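Collections Assistant (Part-Time), Duvomlow Museum

Posted 4th December

The Duvomlow Museum is hiring a part-time collections assistant for its small objects store. The job is 20 hours a week, worked over three or four days by agreement. It is a fixed-term post for two years, starting in February. There may be an extension if the cataloging project is renewed, but applicants should not count on it.

About the collection

Most of the work will be on the Lumuso bequest, a private collection of seals, beads, coins and small metalwork that came to the museum in the donor's own cabinets and boxes. The largest group in it is Mughal: 114 coins, mostly silver, along with a few seal stones and belt fittings. The rest is mixed and has never been fully listed. The donor kept good notes for the coins and almost none for the beads.

The Mughal coins have been photographed and weighed. They still need proper catalog entries, new mounts and a condition check before they go on display in the east gallery. The beads need everything.

What you will do

You will write and edit catalog records using the museum's database, following our house style. You will check each object against the donor's lists and note where the two disagree, which happens often. You will do simple condition reports, cut foam inserts, label trays and move objects between the store and the study room. Our display and storage boxes are part of the job too. They need to be dusted, and their hinges and catches checked. Glass is cleaned by hand with a dry cloth. Liquid cleaners are not used near the collection.

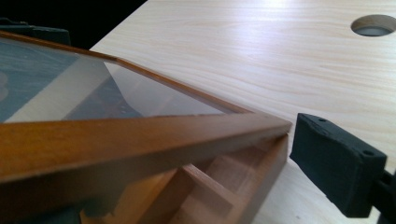
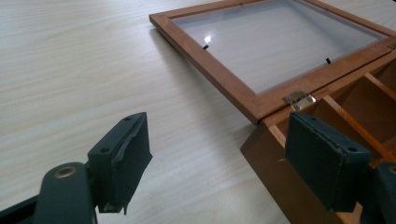 You will also look after visiting researchers on one afternoon a week. This means bringing out what they have asked for, sitting with them while they work, and putting everything back in its place at the end. Requests come in by email and you will answer the routine ones yourself. Harder questions go to the curator.

Once or twice a year a school group comes through. You would help set up a handling table with replica objects. You would not be asked to lead the session.

What we need from you

You should have at least one year of paid or unpaid work with museum, library or archive collections. You need neat handwriting, a steady hand with small things, and the patience to type similar records for most of a morning. You must be able to lift a box of 20 pounds and climb a short stepladder. The store has no windows and is kept cool all year, so bring a sweater.

It would help if you can read some Persian or have worked with coins before. Neither is required. We will train you in handling and in our database. A degree is not required for this post.

Hours, pay and place

The post is based at the museum. The work can't be done from home, apart from the odd day of record editing. Pay is on the museum's Grade 2 hourly scale, and the current scale is sent out with the application form. Part-time staff get paid vacation in proportion to their hours, a discount in the shop and free parking behind the building. The nearest bus stop is across from the main entrance. The museum is closed to the public for two weeks in summer, and staff are asked to take part of their vacation then.

The store is on the lower level and can be reached by elevator. If you need any changes to the workspace or to the interview, tell us on the form and we will arrange them.

How to apply

Ask for the form at the front desk or through the contact page on our website. Send it back with a resume of no more than two pages and the contact details of two people who know your work. Please also send a sample catalog entry of up to 200 words for any small object you own. A button, a key or a kitchen spoon is fine. We want to see how you describe a thing, so please don't send photographs with it.

Applications will be read as they come in and the listing will be taken down when the post is filled. Interviews last 45 minutes and include a short practical task in the study room. Travel costs within the state can be repaid if you keep your receipts.

The cataloging project is paid for by the Flemilano Fund. People who applied for last year's internship are welcome to apply again and should fill out a new form.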